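Geruvis (software)

Geruvis is a control and planning package for two-armed humanoid robots that work at a table. It takes in what the robot's head camera sees, decides which arm ought to do a job, and sends both arms a steady stream of joint targets while the job is under way. It grew out of an older motion library called Zametik, and many of its file names still carry the older name, which can be a little puzzling for people opening the code for the first time.

Overview

The package is split into a perception part, a planner and a controller, and they talk to one another over a plain message bus. Perception finds the tabletop first, then looks for things resting on it, and hands each one over as a rough outline with a guess at how soft it is. Soft things get special treatment, as a plush toy has no fixed shape and will happily fold around a finger that a wooden block would stop. The planner picks the arm with the easier reach and gives the other one a holding pose, hand open and clear of anything nearby.

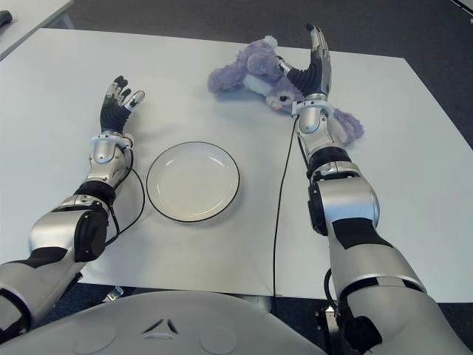 The holding pose is worth a few words, because newcomers often take it for an arm that has been switched off. The controller goes on sending targets to the waiting arm at the same rate as the working one, so that it can join in without a start-up delay. Users may set the pose themselves, and the settings file that comes with the package has 6 to choose from.

Grasping

For soft objects Geruvis closes the fingers in small steps and watches the motor effort instead of aiming for a set finger position. The default effort limit is 609, in the package's own units, and the manual kindly suggests starting lower with anything you are fond of. A plate or other dish on the table can be marked as a place to put things, or simply as something to keep clear of – the planner treats the two quite differently, and forgetting to mark it is a common mistake. 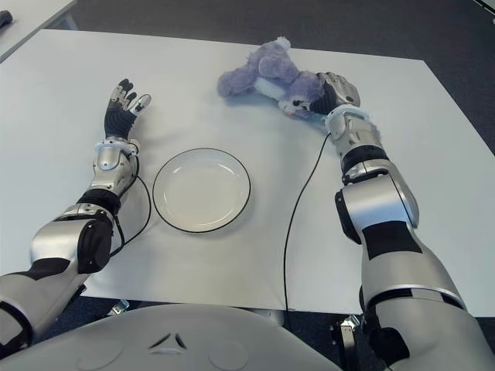 Tooling

Geruvis comes with a log viewer named Lavau, which lines up the camera pictures with the joint readings so that a person can scroll through a run at whatever pace feels comfortable. Its sample collection holds 1416 recorded runs, most of them short pick-and-place jobs with household objects and toys. A companion tool, Tạ, checks planned paths for trouble before they are sent to the arms, including paths that would drag a wrist cable across something on the table.

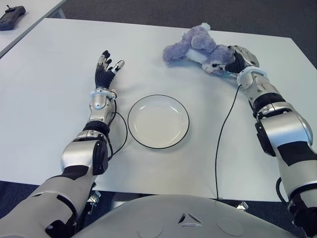 Cable checking was added in the release of 1/13/19 and was rewritten the following June, when the first version proved far too cautious and turned down a good many harmless paths. The present version models each cable as a chain of short links and allows it to lie on the tabletop.

Limitations

The outline finder has a hard time with pale objects on a pale table, and the manual recommends even lighting and a darker rim or edge where one can be had. Only one soft object can be held at a time.

See also

Zametik
Motion planning
Grasp control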